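Empresa > Quiénes somos > Nuestra historia

Quiénes somos

Horkard es una empresa pequeña de ropa de cama. Cosemos sábanas bajeras, encimeras, fundas de almohada y fundas nórdicas, y las vendemos a casas particulares, a hostales y a algunas residencias de estudiantes. El taller está en Etbridge, en la planta baja de una antigua imprenta, y allí trabajamos doce personas.

Me llamo Fadime Kozan y escribo yo misma esta página. El español es mi tercera lengua y lo aprendí ya adulta, así que pido un poco de paciencia con mis frases. Muchos clientes de España nos preguntaban quién está detrás de los pedidos, y me pareció correcto contestar con mi propia mano y no encargar el texto a una agencia.

Cómo empezamos

Mi socia, Eylül Şimşekoğlu, cosía cortinas para un almacén de muebles y yo llevaba los libros del mismo almacén. Cuando cerró, el dueño nos dejó comprar dos máquinas de coser y una mesa de corte a buen precio. El primer año hicimos solamente fundas de almohada. Las vendíamos en el mercado de los productores, con una cinta de algodón alrededor y una etiqueta escrita a mano que se borraba con la lluvia.

Las sábanas bajeras llegaron después, por una clienta que tenía un colchón muy alto y no encontraba ninguna que le quedara bien. Eylül le hizo una a medida. La clienta volvió con su hermana, la hermana tenía un hostal de siete habitaciones, y con ese pedido pudimos pagar el alquiler de todo el invierno.
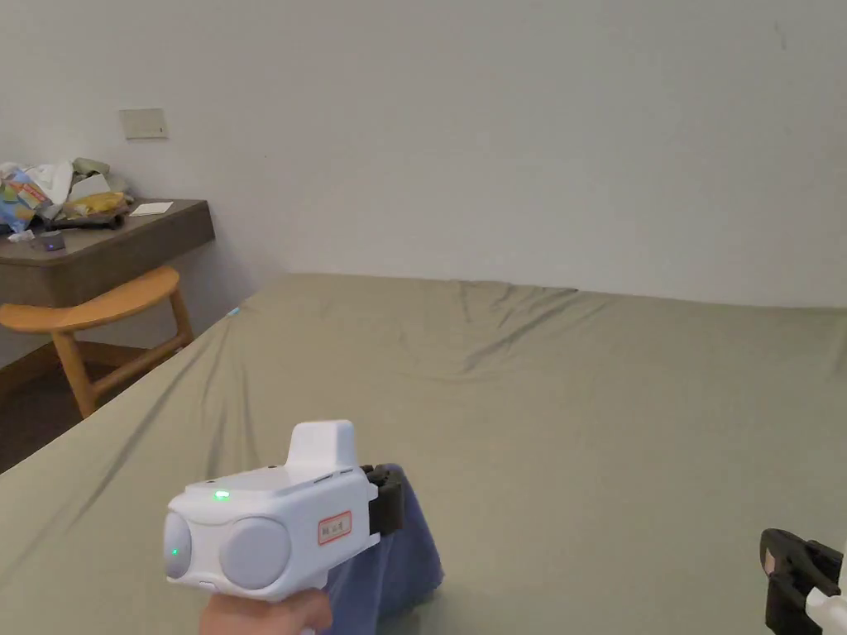 Desde entonces la bajera es nuestro producto principal. La hacemos en tres alturas de esquina, y también por encargo si el colchón tiene una medida que no está en la tabla. La goma va en todo el contorno – no solo en las cuatro esquinas – y se puede cambiar. Para esto dejamos una abertura pequeña en la costura, a los pies, por donde se saca la goma vieja y se pasa la nueva con un imperdible.

Las telas

Compramos el tejido a dos proveedores. El algodón percal viene de Ebihara, con quienes trabajamos desde el segundo año. El lino viene en lotes más pequeños y por eso el color puede cambiar un poco de una temporada a otra. Si usted quiere completar un juego que ya tiene en casa, le aconsejamos que nos escriba antes de pedir. Le enviamos un retal por correo y usted lo compara con luz de día.

No planchamos las piezas antes de embalarlas. Las lavamos una vez, las secamos y las doblamos. Hay clientes que prefieren el aspecto planchado, y para ellos ponemos en la hoja de cuidados la temperatura correcta para cada tejido.

Nuestra línea Drustine

En May empezamos la línea Drustine, que son juegos para camas de niños y para sofás cama. Fue idea de Eylül. Ella decía que en los sofás cama la sábana se sale siempre por el mismo lado, el de la bisagra, y estuvo varios meses probando una esquina más profunda en ese lado. Todavía no estamos contentas del todo con el modelo más ancho, y por esta razón no está en el catálogo.

Reparaciones

Reparamos todo lo que hemos cosido nosotras. Cambiar la goma es gratis. Los rotos en la tela los cobramos según el tamaño, y si la pieza está ya muy fina se lo decimos con claridad, porque un remiendo en una tela cansada dura poco. En el último año hicimos más de 40 reparaciones, la mayoría fundas nórdicas con el cierre estropeado.

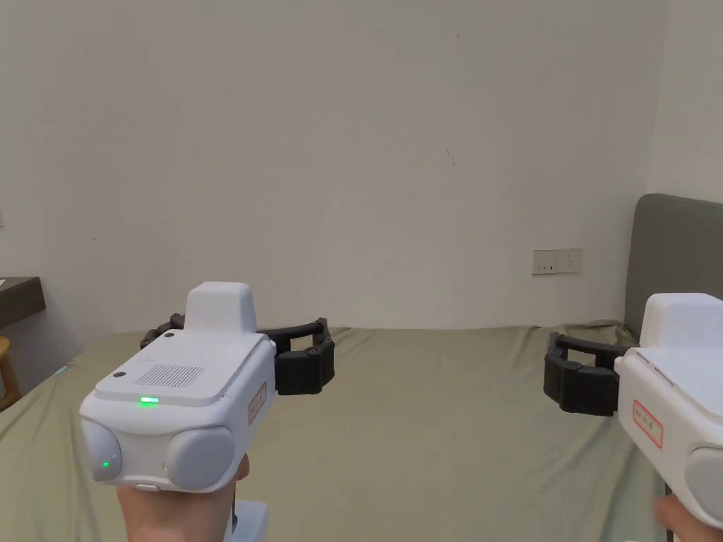 ¿Puedo enviar a reparar una sábana que compré en otra tienda?

De momento aceptamos solo piezas de nuestro taller, porque para las demás no tenemos el mismo hilo ni la misma goma.

Pedidos y visitas

El taller se puede visitar con cita. Tenemos una mesa con muestras y un colchón de prueba, y puede tocar los tejidos con calma. Aparcar delante es difícil; es mejor dejar el coche detrás de la estación y caminar unos minutos.

Los pedidos para hostales y residencias los lleva Eylül. Necesita saber las medidas del colchón (largo, ancho y alto, con el cubrecolchón puesto si lo usan), el número de camas y el tipo de lavadora. Con lavandería industrial usamos un hilo más grueso en las costuras – cuesta un poco más, y el plazo es una semana más largo.

El año pasado salieron del taller 1,510 bajeras. Para una fábrica es muy poco, para nosotras fue mucho, y en otoño tuvimos que parar los encargos a medida durante un mes. Pedimos disculpas otra vez a quienes tuvieron que esperar.

Puede escribirnos en español, en turco o en inglés. Contesto yo casi siempre, por la tarde, cuando las máquinas ya están paradas.

Texto revisado: Dec 23, 2018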